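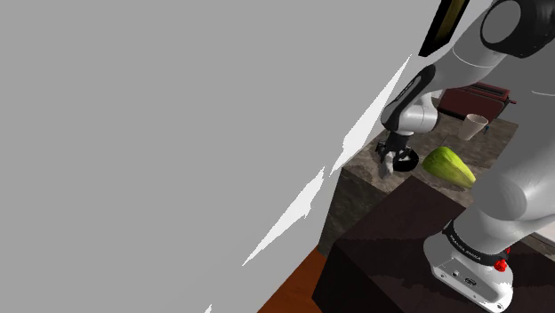 Image: Proltier

Fustach Is Buying Bautista, and What It Means for Your Account

Jul 24, 2022

Well, the rumors some of you have been forwarding to us all month are settled now. Fustach, the company behind the scheduling and messaging software that a good many of our readers use at work, has agreed to buy Bautista for $291 million. Both companies put the news out on their own sites within an hour of each other, and the deal is expected to close in October if the regulators are happy with it.

If you've never used Bautista, it's a small video calling service that started in Lultthorpe with a handful of people and one very stubborn idea, that a call should open in a browser tab with no download and no account for the person on the other end. We've been fond of it for years (longtime readers will remember how we went on about it during the spring everyone's book club moved online). It now has 70 employees, and Fustach says all of them have been offered jobs and the Lultthorpe office is staying put, which we were very glad to read.

Now for the part most of you wrote in about! The free plan stays as it is through the end of the year. After that, Fustach plans to fold it into its own free tier, which limits group calls to two hours but lets you invite up to 500 people to a webinar, so there's some give and some take there. Paid customers keep their current price until their renewal date comes around, and saved recordings will move over on their own. You will be asked to agree to new terms at some point in the fall, and we'd suggest reading the section on how long recordings are kept, dull as that sounds, and downloading anything you'd be sad to lose before you click yes.

Anyone using Bautista through Proltier has a little more to think about. Proltier's calendar add-on relies on the old Bautista sign-in, and Fustach has only said that it will be supported "for the time being." We've asked both companies for a date and will pass it along when one of them gives us one.

We do have a soft spot for small software makers and it's always a bit of a pang to see one go under a bigger roof, but the calling in Fustach's own app has been its weakest piece for as long as we've been covering it, and this ought to help. If you've had a notice about your account that doesn't match what we've written, please hit reply and send it to us.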